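Ister Releases Fix for Password Leak in Its Browser Extension

Ullbridge, 11 March 2018

Ister, a maker of browser privacy tools, today released version 3 of its extension Starnance. The new version closes a security hole which allowed a web page to read passwords that the extension filled into hidden form fields. All users are asked to update as soon as they can.

The problem was reported to Ister in January by Noura Shboul, an independent researcher. She showed that a page could place a login form outside the visible area of the window. Starnance recognized this form and filled it, although the user did not click on anything. A script on the same page could then copy the name and the password and send them to another server.
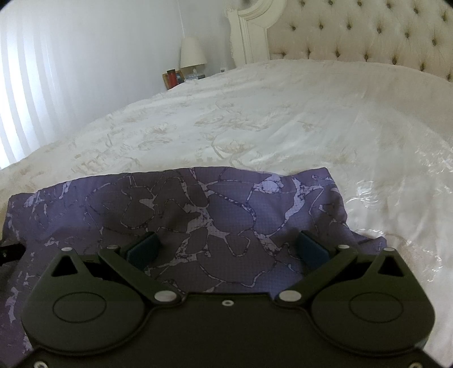
Do I need to change my passwords?
Change them if automatic filling was turned on in your settings. In the older versions this option was turned off at installation, so many users are not affected, but please check it under Settings, Forms.

In the new version, Starnance fills a form only after the user clicks on the field. It also compares the address of the page with the address for which the password was saved, and it refuses to fill if the two are different. Forms inside frames from other sites are not filled at all.

Ister has examined 483 login pages with the new version. On 2 of them the filling did not work correctly, and the user must type the password by hand. A correction for these pages is in preparation.

"We should have found this mistake ourselves, and we are thankful that it was reported to us privately," said Velimir Vukčević, head of development at Ister. "The feature was made for comfort, and we did not think enough about who else can read the form."

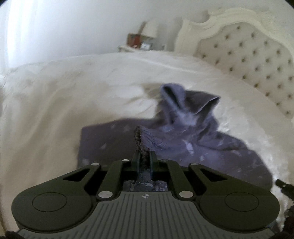 Lejla Grgić of Kaewsai, whose offices use Starnance on all computers, said that the additional click is a small price, but that she would have liked to receive a warning already in January. Ister answers that the details were kept closed until the fix was ready, by agreement with the researcher. Business customers will in the future get an early notice without technical details.

The update is free and installs itself when the browser is started again. Users who have blocked automatic updates can download it from the Ister website. Versions older than 3 will stop synchronizing after 30 days.

Press contact: Stavros Softić, Ister, Ullbridge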